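Duvdale Glassblowing Jacks

I've been blowing glass for 11 years, and these are the jacks I reach for first. I had them made because I was tired of blades that dragged on the neck of a goblet. Tomos Owen at Stetano forges every pair for me, two blades and a spring handle, and he's fussier than I am!

The blades are plain steel, so wax them well with beeswax before you touch hot glass (and again whenever they start to squeak). The spring feels stiff at first – give it a few weeks at the bench and it loosens up nicely.
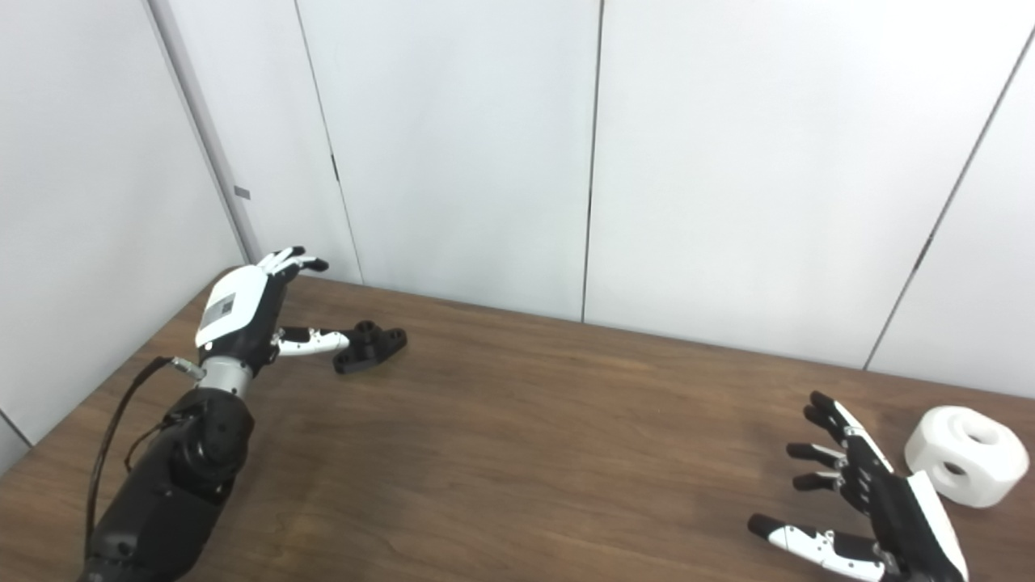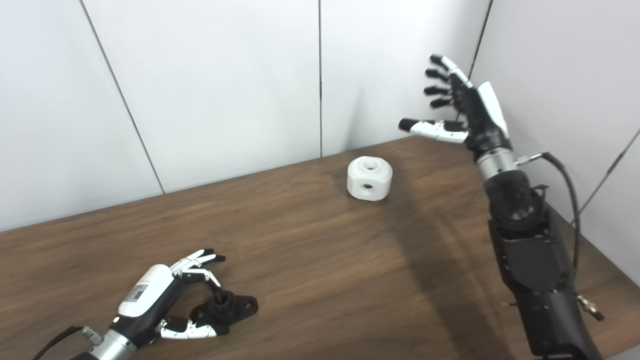 Sizes and price

I keep two sizes on the shelf. The small pair is lovely for stems, ornaments and other fiddly bits, and the large pair suits bowls and vases. Either one is $80, with a block of wax thrown in.

Left-handed? These work the same in both hands, so order whichever size you like.

New pairs usually come in from Tomos in March, and I've sold more than 80 so far, so drop me a note if your size is out and I'll put one aside for you.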